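From: Kristóf Takács
To: small-automation list
Date: 18 July 2019
Subject: Re: [small-auto] Sitora hand-held gripper kit, anyone used one?

Gál wrote:

> Hi all,
>
> We've been quoted on the Sitora kit by Brirnusero, the hand-held
> gripper with the camera on it plus the software licence and a year of
> support. $2610 for the lot, freight on top. Before I sign anything I'd
> like to hear from someone who has had one on a bench for more than an
> afternoon.
>
> Specific questions:
>
> - how long do the finger pads last
> - is the camera view any good close in, or do the fingers block it
> - does the software need the internet to run
> - is support any use from our time zone
> - would you buy the Bastorance one instead
>
> Our work is mostly small flat parts and lids, light stuff, nothing over
> 500 g. Two people would share it.
>
> Thanks
> Gál

Gál, quick one between jobs so excuse the state of it. We've had the Sitora since March. Bought it, not a loaner, so no favours owed to Brirnusero. Your quote is the same as ours was to the dollar so at least they're consistent. Freight stung though, ask for it in writing. Ours went up between the quote and the invoice and it took three emails to get it put back.

Going down your list, not in order.

Camera view. Better than I expected. The fingers sit low and to either side and when they're open you get a good wide gap to look through. Closed is a different story, you lose most of the middle and anything smaller than a bottle cap just vanishes. For lids and flat round things you'd be fine on approach. Where it gets fiddly is the last bit, judging height off a low angle on a pale bench. We went to darker mats for some jobs and that helped a lot. White on white is the worst, paper on a white table you can hardly pick the edge in the recordings unless the light is right. Turn off auto exposure. It's under Device, Advanced, then a second Advanced, don't ask me why. If you leave it on, the picture pumps every time the dark pads swing across and half your session is no good.

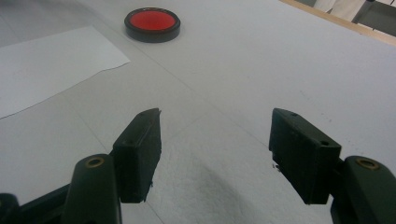 Pads. This is my main gripe. They scuff up fast and the lower edges go ragged if you drag them along the bench, which everybody does in the first week. Still grip ok when they look rough, to be fair. We're on our third set. Brirnusero will sell you replacements but only as a pair with the screws, and they were out of stock for most of autumn. Order two spare sets with the kit. Also wipe down the bench, crumbs off the pads end up everywhere and then they're in your recordings too.

We tried cutting our own pads from rubber sheet. Worked, sort of. Too grabby on thin stuff, it'd pick up the lid and then not let go of it. Went back to theirs.

Shape of the pads matters more than I'd figured. They're big blocky things. For pucks and lids and jar tops, lovely, plenty of face to hold on with. For a single sheet of paper or anything dead flat, forget it, you have to slide it to the table edge and pinch. There's supposed to be a thin tip option coming. It was supposed to be coming in March as well.

Software. Runs offline once it's activated, but activation needs a connection and it re-checks every 100 sessions. Caught us out in a shed with no signal. Do the re-check early, there's a button for it, bottom of the licence page. Recording itself is solid, I've had maybe two crashes and one of those was my own full disk. Export is slow. Labelling screen is ugly but quick once you know the keys. The manual has the keys wrong for version 2, use the sheet that comes up when you hit F1.

The colour is a bit off out of the box, ours ran blue on the right hand side of the picture until we redid the white balance. Five minute job. Do it again if you move to a different bench or change the lights.

Support. Mixed. You get a ticket number and an answer overnight, and the answer is usually right, but you're always a day behind. Phone line is useless from here unless you like being up at 2 am. One of their techs did write us a patch for the timestamp problem (firmware 542, if yours ships with that, update straight away, the video and the finger readings drift apart and you wont notice till you play it back). Credit where it's due, it was a good fix and he followed it up.

Sharing between two people. Fine, but set up separate profiles. The finger opening gets calibrated per profile and if your offsider has a heavier squeeze than you the readings are all over the shop. Calibration is a minute or so. Do it every morning, before coffee, and you'll forget it less.

Weight. Not bad for the first half hour. After that you feel it in the wrist, more than the forearm. We cap it at 40 minutes each then swap. Whoever does the ordering at your place should know the grip is one size and it's a big size. Our smallest-handed operator wrapped the handle back with less tape than it came with, seemed to do the trick.

Bastorance. I had theirs for a fortnight's trial last year. Lighter, nicer in the hand, and the pads click off without a screwdriver. But the camera sits further back and you see a lot of your own knuckles. Software was a mess then, may be better now. Dearer too by the time you add the licence, they charge per seat and you'd need two. If you were doing bigger parts I'd say look at it. For lids and small flat stuff I'd still go Sitora.

Things I'd ask Brirnusero before signing:

freight, fixed, in writing
two spare pad sets in the box, not on backorder
which firmware it ships with
when the support year starts. Ours started on the invoice date and the kit turned up five weeks later. They did extend it but only when I complained
whether the thin tips will fit the current arms or need new ones. I asked, got a "should do", make of that what you will

Would I buy it again? Yes, probably, at that price. I wouldn't pay more. And I wouldn't buy a second one until the pads are sorted, we're hiring for the overflow work instead.

If you're anywhere near us come and have a go with ours before you decide. Bring some of your own lids, the shiny ones especially, I'm curious how they show up. Tuesdays are no good. I can also send you a short recording if someone can remind me what the attachment limit on this list is, last time I tried it bounced and the moderator was not happy with me.

One more, forgot. The carry case. Foam is cut for the arms fully closed, and if you jam it in open the lid presses on the camera bracket and bends it a touch. Ask how I know. Replacement bracket was cheap but that was another wait.

Right, gotta run, courier's here. Sing out if I missed anyting.

Kristóf

_______________________________________________
small-auto mailing list
To unsubscribe, send a blank message with "unsubscribe" in the subject line
Please trim quoted text when replying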